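About Brandcombe

Brandcombe packs eggs, drinks and dry goods for corner stores, cafeterias and small hotels. We started as a two-person egg route and now have 23 people on the payroll, most of them on the packing floor. We supply single cases as well as full pallets, and we still pack mixed boxes by request, with whatever the customer wrote on the order sheet.

How we work

Orders come in until 4 p.m. and are packed the next morning. A standard mixed box takes eggs, canned drinks and a few shelf items. For years all of it was done by hand at long tables, and the same people lifted, turned and placed the same things from the start of the shift to the end. Sore wrists were the most common entry in our first aid book.

Two years ago we began moving the repeated part of that work to robot arms. The first arm went to drinks only. Eggs came later and took longer, as every change of grip had to be tried at the bench before it could go near an order. Urmila Ahuja, who had packed eggs by hand for most of her time with us, now runs the bench. She sets how far the fingers close and how fast the arm comes down, and she decides when a setting is ready for the floor.

Bench work is done with ordinary stock, one or two items at a time. The gripper closes on a single brown egg set straight on the tabletop, with a Pepsi can standing farther back.

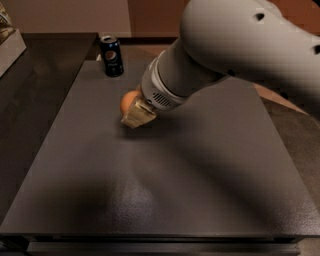
What changed for our staff

No packing jobs were cut when the arms came in. Some jobs changed a lot. Three packers trained as cell operators, which means they load trays, clear stops and check finished boxes. The training is paid, takes place during the shift and ends with a practical test that can be taken again.

Not everyone wanted to move, and that was fine. Hand packing continues for odd sizes, gift boxes and small orders. Pay for hand packers and operators starts at the same rate.

Some things got harder. Operators stand still more than packers did, so we rotate stations every 80 minutes. The floor is also noisier near the cells – ear protection is handed out at the door. Akash Shakya, our floor lead, keeps a list of complaints and goes through it with the whole crew on Friday.

Where we are now

In March we packed 2,969 mixed boxes, and 1,022 of them went through the cells. The rest were done by hand. We expect the share to grow slowly, mainly in drinks.

Visits and jobs

Customers are welcome to see the floor in the morning, by arrangement with the office. Closed shoes are required. Open positions are posted on our Jobs page, and no experience with robots is needed for any of them.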